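洗面所の水あかとぬめりをためない、わたしの毎週の掃除のやり方

こんにちは。今回は、前からちょこちょこ質問をいただいていた洗面所の掃除について書きます。わたしはもともと掃除が得意なほうではなくて、年末に一日がかりでゴシゴシやって、腕が筋肉痛になって、もう二度とやるか!と思うタイプでした。それが今の家に引っ越してから、週に一回、お湯を沸かしてお茶をいれるくらいの時間で済むようになったんです。特別な道具はほとんど使いません。順番と、やってはいけないことをいくつか覚えるだけです。

うちの洗面台は天板が大理石で、これが最初のつまずきでした。前の家は1973年築の古いアパートで、洗面ボウルも台も全部ひとつながりの陶器。クエン酸をばんばんスプレーして、放っておいて、流して終わり。その感覚のまま今の家でもやりかけて、ふと取扱説明書を読んだら「酸性洗剤不可」の文字が。危なかった……。なので、まずは素材の話からさせてください。

素材を先に確かめる

洗面所の汚れは大きく分けて、白くてカリカリした水あか、ぬるっとした皮脂や石けんのカス、それから黒やピンクのカビっぽいもの、このあたりです。水あかにはクエン酸、とよく言いますよね。アルカリ性の汚れだから酸で溶かす、理屈はその通りです。

ただし大理石は酸に弱いです。成分が炭酸カルシウムなので、酸がかかるとツヤがなくなって、白っぽくくもったような跡が残ります。お酢もレモン汁もだめ。こぼしたらすぐ水拭きしてください。この跡は汚れではなくて石の表面そのものが変わってしまった状態なので、いくら拭いても戻りません。磨き直しは業者さんの仕事になります。

人工大理石という、名前の紛らわしいものもあります。こちらは樹脂なので酸でどうこうなることは少ないのですが、メラミンスポンジで細かい傷がつきやすいです。自分の家がどちらなのかわからないときは、説明書を見るか、賃貸なら管理会社に聞いてしまうのが早いです。わたしはメーカーのWongさん(会社の名前です)に電話しました。型番を伝えたらすぐ教えてくれましたよ。

それから黒い水栓。ここ何年かで増えましたよね。黒い塗装やコーティングのものは、クレンザーでこすると一発で傷になります。銀色のメッキだったら磨けばピカピカになるところを、黒いのは磨いちゃだめ。やわらかい布でなでるだけ、と覚えておいてください。

用意するもの

・マイクロファイバークロス 2枚(濡れ拭き用と乾拭き用)
・やわらかいスポンジ 1個
・中性洗剤(食器用で十分です)
・使い古しの歯ブラシ
・綿棒か竹串
・重曹
・ゴム手袋

中性洗剤はうちではCerumという無香料のものを使っていますが、台所にあるもので大丈夫です。買いに走らなくていいです。スプレーボトルがひとつあると楽なので、そこに水500mlと中性洗剤を小さじ1杯入れて、軽く振っておきます。濃くすると泡切れが悪くなって、すすぎに時間がかかるだけなので、欲張らないこと。わたしは最初、倍の濃さで作って、流しても流しても泡が出てきて泣きそうになりました。

手順

1. 上にあるものを全部どかす

コップ、歯ブラシ立て、ハンドソープ、飾っているもの、全部です。面倒でもここは全部。よけながら拭くと、ものの下に輪っかの跡が残ります。わたしは洗濯機のふたの上にタオルを敷いて、そこに一時避難させています。

避難させたついでに、底を見てください。ハンドソープのボトルの底なんて、けっこうなぬめり具合だったりします。これも一緒に洗ってしまいます。

2. 乾いた状態でほこりと髪の毛を取る

先に濡らさないのがコツです。髪の毛は濡れると張りついて、クロスの上をぐるぐる回って全然取れません。乾いたティッシュでさっと集めて、そのままごみ箱へ。隅っこのほこりは歯ブラシでかき出します。これだけでも、もうだいぶきれいに見えます(ここでやめたくなる日もあります)。

3. 天板を拭く

スプレーを天板に直接かけるより、クロスに吹きつけてから拭くほうがムラになりません。奥から手前へ、一方向に。ごしごし往復しなくて大丈夫です。 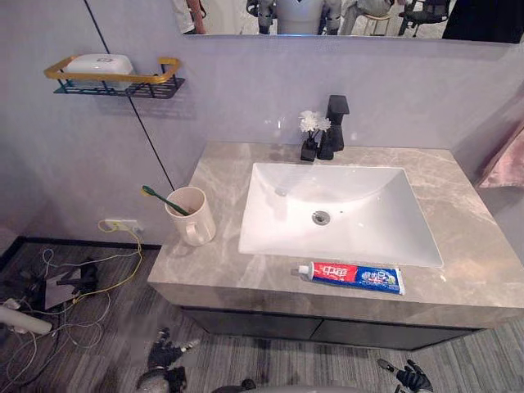
水栓の根元のところは特に念入りにやります。根元のまわりは水がたまりやすくて、気づくと白い輪ができているんですよね。歯ブラシに洗剤液を少しつけて、力を入れずにくるくると。黒い水栓の場合は歯ブラシもやめて、クロスの角をひねって細くしたもので拭いてください。薄い水あかなら、濡らしたキッチンペーパーを根元に巻いて10分置くだけでもゆるみます。

拭き終わったら、水だけで絞ったクロスでもう一度。洗剤が残っていると、そこにまたほこりがつきます。

4. 洗面ボウルを洗う

ボウルが陶器なら、ここは少し気楽です。全体を濡らして、スポンジに中性洗剤をつけて、上から下へ。ぐるっと一周しながら排水口に向かって降りていくイメージです。

くすみが気になるときは、濡らしたボウルに重曹をぱらぱらと振って、スポンジでやさしくこすります。重曹はごく弱い研磨の役目もしてくれるので、石けんカスの膜がすっきり取れます。ただ、石の天板のほうには粉をこぼしたまま放置しないでくださいね。ツヤのある石だと、粉ごとこすったときに細かい傷になることがあります。

よくある「重曹を振ってからクエン酸をかけてシュワシュワさせる」というやつ、あれは天板が大理石のお宅ではやめておいたほうが無難です。泡が飛びます。わたしも昔は大好きでした、あのシュワシュワ。見ていて楽しいし、掃除してる感があるし。でもはねたしずくまで全部管理する自信がないので、今は封印しています。

5. 排水口

さあ、みんなの嫌いな排水口です。ゴム手袋をしてください。

栓やヘアキャッチャーが外せるタイプなら、引き抜いて髪の毛を取り、歯ブラシと中性洗剤で洗います。外せないタイプは、竹串の先で縁のところをぐるっと一周なぞると、たまっていたものが出てきます。うわっとなりますが、月に何度かやっていればうわっの度合いがだんだん小さくなります。

においが気になるときは、45度くらいのお湯をボウルにためて、一気に流します。熱湯はだめですよ。排水管は塩ビのことが多くて、高温で変形するおそれがありますし、陶器のボウルも急な温度差でひびが入ることがあります。給湯器の温度を少し上げて出すくらいで十分です。

それでもにおいが取れない場合は、パイプ用の洗浄剤を使います。塩素系のものは酸性のものと絶対に混ぜないこと。有毒なガスが出ます。換気扇を回して、窓があれば開けて、時間は表示の通りに。長く置けば置くほど効く、ということはありません。

6. オーバーフロー穴も忘れずに

ボウルの内側の上のほうに小さな穴がある洗面台もあります。水があふれないようにするための穴で、ここがにおいの元になっていることが意外と多いんです。わたしはこの穴の存在を知ってから掃除するまでに何年もかかりました。綿棒で入り口を拭いて、コップで水を何度か流し込んであげるだけでも違います。穴のないタイプなら飛ばしてください。

7. 乾拭きで仕上げ

いちばん大事なのがこの乾拭きです。水あかは、水が乾いたあとに残るミネラル分なので、乾く前に拭き取ってしまえばそもそもつきません。順番は、鏡、水栓、天板、ボウルの縁。上からやると、しずくが落ちても二度手間にならないです。

乾いたクロスは、100円のもので全然かまいません。わたしは一時期、1000円以上するOlleroのガラス用クロスを使っていて、たしかに毛羽は出ないし気持ちいいんですけど、もったいなくて気軽に使えず、引き出しにしまいこんで終わりました。いつでも手に取れるところに安いのがぶら下がっているほうが、結局よく拭きます。

毎日のひと手間

週に一回の掃除を楽にするために、毎日していることも書いておきます。夜、最後に歯を磨いた人が、水栓と天板の水滴をさっと拭く。うちのルールはそれだけです。使ったクロスはそのまま洗濯かごへ。

コップ類は置きっぱなしにするなら、底が乾いた状態で置くこと。裏に高台のあるものは、輪の中に水が残りやすいです。珪藻土のコースターも試しましたが、石の上で引きずると傷になりそうで、うちでは使うのをやめました。

造花を飾っている方は、花びらのほこりにもご注意を。湿気の多い場所のほこりは、ほうっておくとべたっとして取れにくくなります。ドライヤーの冷風をあてるか、メイク用の大きめのブラシでなでてあげてください。布製のものは色落ちすることがあるので、洗う前に目立たないところで試すのが安心です。

やってしまいがちな失敗

カビ取り剤を天板につけたまま忘れる。これは石でも樹脂でも変色の原因になります。パッキンに使いたいときは、周りをラップやマスキングテープで守ってから、綿棒で少しだけ。

メラミンスポンジをなんでもかんでも使う。陶器でも、汚れ防止のコーティングがしてあるものは、削れてかえって汚れやすくなることがあります。わたしは前の家の鏡でこれをやりました。くもり止めの加工が、きれいに四角く、こすったところだけなくなりました……。

はっ水スプレーをいきなり全体にかける。石用のPrurkeckというコート剤を去年試したのですが、下地に水分が残っていたらしく、まだらになってしまいました。使うときは掃除のあとしっかり乾かして(説明書には48時間とありました)、端っこで試してから塗ってください。3月に塗り直したときは、ちゃんと待ったのでうまくいきました。

引き出しや扉の表面も、ときどき見てあげてください。濃い色の扉は水はねの跡や手の脂が目立ちます。固く絞ったクロスで拭いて、すぐ乾拭き。取っ手のない扉だと、いつも指をかけるところだけテカってくるので、そこだけ薄めた中性洗剤で拭いています。

鏡の掃除については長くなりそうなので、次の記事に分けますね。曇り止めに石けんを塗るやり方と、ウロコ汚れのことを書くつもりです。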